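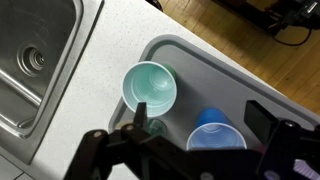 Charge for the Water, Not for the Pipe

The new water bills went out in Lasville in May, and the first thing on mine is a fixed charge of $30. It is there before I turn on a faucet. The water I used comes to less than that. I live in a small house with one bathroom and no lawn to speak of, and for the third bill in a row most of what I paid had nothing to do with how much water came through my meter.

I think this is a bad way to bill for water. I also think the people who set it up had reasons, and the reasons deserve a fair hearing.

A water system costs nearly the same to run whether people use a lot or a little. The mains are in the ground. The pumps need power and the treatment plant needs staff. If the town sells less water in a rainy summer, its income drops and its loan payments stay where they were. A fixed charge takes care of that. It comes in every month, in the same amount, and the finance office can plan around it. Revau, the consulting firm that did our rate study, put this in its report as "revenue stability," and the phrase turns up on nearly every page.

Stability for the utility is paid for by somebody, though. In Lasville it is paid for by the households that use the least. There are 2,822 residential accounts in town and each one pays the same $30. The widow with one sink and a shower pays it. So does the big house at the top of Jayasinghe Street with the sprinklers that run at five in the morning. The pipe that serves the big house has to be sized for those sprinklers, and so do the pumps and the tank on the hill. All of us are paying for the biggest hour of the year, and only some of us are using water in it.

The rate study does mention this. It says peak summer demand is the main reason the town will need a second storage tank. Then it recommends splitting the cost of the tank evenly by account. I have read that section several times and I still can't follow how one leads to the other.

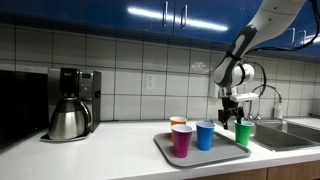 People tend to be poor judges of where their water goes, and the bill as it stands does nothing to help them. The town's conservation flyer is part of the trouble. It tells us to fill the sink to do the dishes and to turn the faucet off while brushing. That is fine advice, but the amounts are small. Take a tray of plastic cups on a kitchen counter, an orange one, a magenta one, a green one and so on. Rinse them all under a running faucet and you have used very little next to what a sprinkler system puts down in a morning. A household could rinse cups carelessly all year and never come close to what one yard takes in July. The flyer never says so, and has no page on lawns at all.

A bill can teach people these things better than a flyer can. If the price per gallon goes up as you use more, the person with the sprinklers will look at the timer sooner or later. If most of the bill is fixed, there is no point. I tried this myself last year. I replaced an old toilet that ran, fixed a drip in the laundry room, and got my use down by a good margin. My bill went down by the price of a sandwich. I'm glad I fixed the toilet, but I can see why my neighbor hasn't bothered with his.

Drinia, the next town over, does it differently. It has 3,488 accounts, so it is a little larger than we are, and its pipes are older. It has a small fixed charge that covers reading the meter and mailing the bill. Everything else is by use, in three steps. The first step is cheap and is set to cover drinking, cooking, washing and one load of laundry a day. The second is higher. The third is a good deal higher and most households never see it except in summer.

When this is brought up at our council meetings, the answer is always that Drinia's income goes up and down. That is true. Drinia handles it with a reserve. In dry years, when people water more, the extra goes into the fund. In wet years the town draws on it. There is nothing clever about that, and Lasville already does the same thing with snow removal. We don't charge every household a flat snow fee in case of a bad January. We set money aside and we manage. 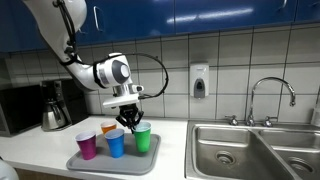 The strongest objection to billing by use is that it hurts large families. I take that one seriously, having grown up in a house with six people and one water heater. But the amount of water people need to live on is not that large, and it doesn't grow the way people fear. Drinking is the smallest part of it. You could fill a plastic cup like that green one at the right side of the tray over and over, for every child in the house, and it would barely move the dial on the meter. Showers and laundry are what add up in a big family, and those can be handled by making the first step wider for households with more people in them. Drinia does that with a one-page form. You fill in how many people live at the address and sign it. Some people probably add a cousin. I can live with that.

Our flat charge does not help large families much anyway. It helps large yards. Those are sometimes the same households and often they are not, and a rate that can't tell one from the other isn't protecting anybody in particular.

There is also the matter of renters. Many of the apartments along the river have one meter for the building, and the owner passes the cost along by splitting it evenly. Those tenants would not see a change right away under any plan. I would like the town to require separate meters in new buildings, starting now, and leave the old ones alone until they are replumbed. It is a separate issue, but it keeps being used as a reason to do nothing about the rest.
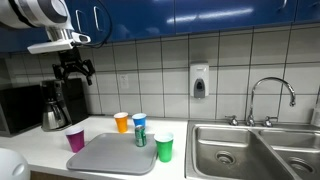

A kitchen with blue upper cabinets, a tiled wall and a black coffee maker.

What I would ask the council to do is fairly modest. Cut the fixed charge to what it costs to read a meter and send a bill. Put the rest on use, in steps, with the first step low enough that no one has to think twice about cooking or bathing. Start the reserve in the first dry year. Print last year's use next to this year's on the bill, in gallons, in type that can be read without a magnifier.

And hold off on the second tank until we have been through two summers with the new rates. If the peak comes down, we may be able to build a smaller one, or wait. If it doesn't, we will at least know who the tank is for, and can send them their share of the cost.

The next rate hearing is at seven in the evening in the council room. The comment sheet is by the door, and you have to sign it before the meeting opens or they won't call on you.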